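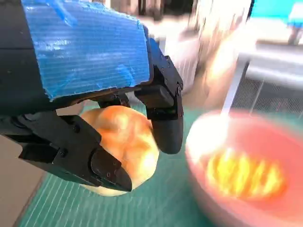 *The roll with the golden crust, bowl to its right.*

November, late evening. My tea has gone cold twice while I sat thinking about bread, so I may as well write it down. I have had that roll on my mind all day! It has a glossy crust and a lumpy, creased top, a little paler underneath, and it put me straight back in the kitchen on Bogale Street, where my aunt brushed hers with egg and scolded us for picking at the corners (we picked anyway).

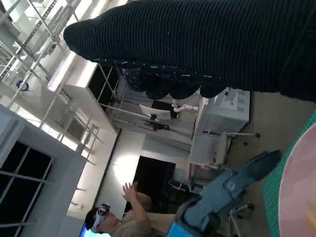 **Tableware, mostly**

I do love the pink plate on the green mat. Kedir Mamo thinks pink dishes belong at a child's birthday party and told me so at length over lunch, but he eats from the lid of his lunch box, so I don't take his views on plates too seriously. The grid on the mat pleases me too. I have wanted a mat like it for my sewing corner ever since Trudell closed and I stopped having anywhere to wander in and buy one, and tonight I finally wrote it on the list, under buttons and lamp oil.

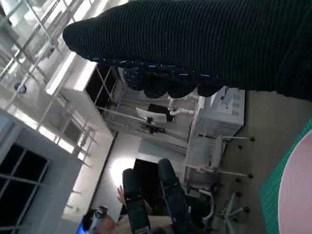 Where would I put a chair like those pale gray ones if I had one at home?

By the bedroom window, once the ironing has found somewhere else to live.

I keep coming back to the chairs, with their black casters and their seats nearly as light as the walls. Mine is brown and sags on the left, and I've been sitting crooked in it for three winters. Kedir says Koltska will re-cover a seat if you bring your own fabric, and I do have that length of oatmeal wool in the trunk. I'll measure it in the morning, before I talk myself out of it.
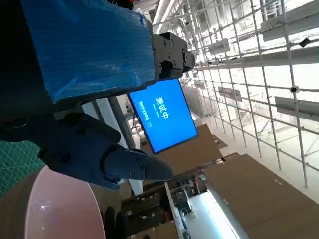
*White poles and panels, with 测试中 on the blue screen.*

Must remember yeast and eggs.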